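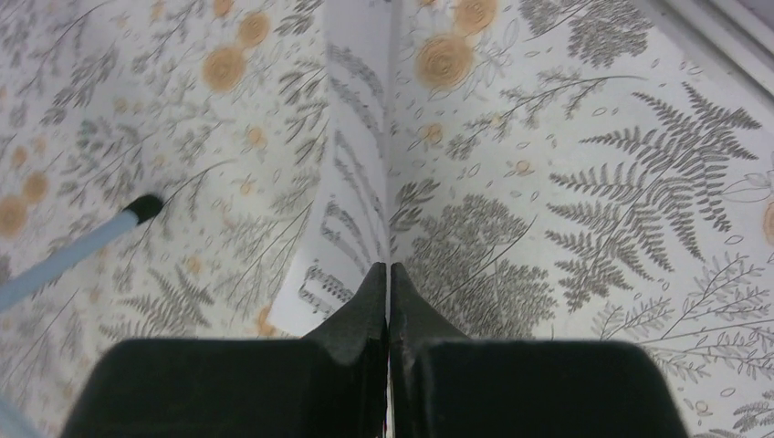 Notes for recording paper-handling examples at a kitchen table or workshop bench. They assume a two-finger gripper with a wrist camera, an arm driven by hand from a leader or handset, and a learning system that is trained on the recordings afterwards. Most of it carries over to cloth, card and thin plastic.

## The surface

Paper on a bare hard worktop is the worst case. The fingertips have nothing to press into, and the lower finger cannot get under the edge. A cloth, a printed table mat or a sheet of wrapping paper over a thin layer of foam gives a few millimetres of travel. Tape the foam down at the corners and pull the cover flat before the first take. Creases catch the fingertips and show up in the recordings as small jerks.

Use patterned covers as well as plain ones. A system trained only over plain grey tends to treat any printed line as the edge of the sheet. Florals, checks and stripes are all useful. Change the cover every 10 takes and write the change in the log.

If the cover is pale, white paper will be hard to pick out at its edges. Keep those takes. Move the lamp to one side so the sheet throws a narrow shadow, and check that the shadow is visible in the wrist view before starting.

## The paper

Office paper, sheet music, till receipts, envelopes and newspaper all bend differently. Sort them by stiffness before a session and record each type as its own batch.

- Flat sheets: press the edge lightly with one fingertip to raise a bow, then close.
- Curled sheets: approach square to the curl, with the opening of the fingers across the thickness of the paper. Coming in along the curl pushes it away.
- Strips: grip near the lower end if the strip is standing, near the middle if it is lying down.
- Receipts: keep them out of direct lamp heat. Thermal paper darkens, and the batch will no longer match.

Retire a sheet once it has taken a permanent fold, unless folded paper is the batch. A sheet of music lasts 11 or 12 grasps before the corners go soft. Old parts from a charity shop are cheap and already have a range of curls in them. Do not iron them.

Printed paper is better than blank for most purposes. The staves or lines of text give the camera something to follow as the sheet bends, and anyone reviewing the take can see at once whether the paper turned in the grip.

## Fingertips

Clean both inner faces with a lint-free cloth and a little isopropyl alcohol. Let them dry fully. Paper dust builds up quickly and lowers the grip in a way that is hard to spot until sheets begin to slide.

Tapered tips are suited to this work, but the taper must match on both sides. Close the fingers on a strip of thin card and hold them up to a window. Light should show evenly along the gap or not at all. If it shows at one end only, loosen the finger screws, close on the card again, and tighten with the fingers shut.

Light scuffs on the bevels can be left alone. A burr cannot, as it will tear tissue and scratch glossy stock. Take it off with 1,000 grit paper, wet, using short strokes along the edge and none across it.

## Other things on the table

Leave some ordinary objects out: a pen, a rubber, a ruler, a mug set well back. They should be close enough to appear in the wrist view and far enough away that the arm has no reason to touch them. Change their positions between takes, not during them.

Round pens roll when the table is knocked. A pea-sized piece of putty on the underside stops this and cannot be seen by the camera. If a pen does move, finish the take and mark it.

A raised tray edge is useful for stopping loose sheets going over the side. Keep it outside the sweep of the wrist. The camera housing is usually the lowest part when the arm tilts, and it will meet the tray before the fingers do.

## Driving the arm

Start each take with the gripper clear of the paper and the fingers open. The usual fault in home recordings is a start that is too late, with the tips already in place, so the system never sees an approach.

Pause for a short beat just before closing. Do not pause for longer than that. Long waits teach the system to wait, and the fault is tedious to remove.

If the first close misses, open, back off by a finger's width and try again in the same take. Recoveries are worth having. Stop after the second miss and reset the sheet.

Isla Moffat, who looked over the first draft of these notes, keeps her recoveries in a separate folder and mixes them in at one in 6. Her advice was to decide the proportion before recording, as it is difficult to judge once the folders are full.

## The log

Paper and pencil will do. One line per take:

- take number
- cover
- paper type and condition
- lamp position
- result: held, slipped, missed or torn
- remarks

Batches here are named after the crates they are stored in: Sorkula for flat stock, Dellent for curled, Stusier for anything folded. The names have no meaning, which makes them easy to keep when the contents change.

Copy the recordings off at the end of each session and play back the first and last take of every batch. Look for a smeared lens, a lamp that has shifted, and a cover that has crept towards the arm. A smeared lens is wiped with a dry microfibre cloth only. Alcohol is for the fingers.

## Storage

Keep used sheets flat in a folder between boards, except the curled ones, which go loose in a tube. Damp rooms take the curl out overnight. In December, with the heating on, the same paper dries and curls more tightly than it did in the autumn, so record a short batch again and log it under a new number.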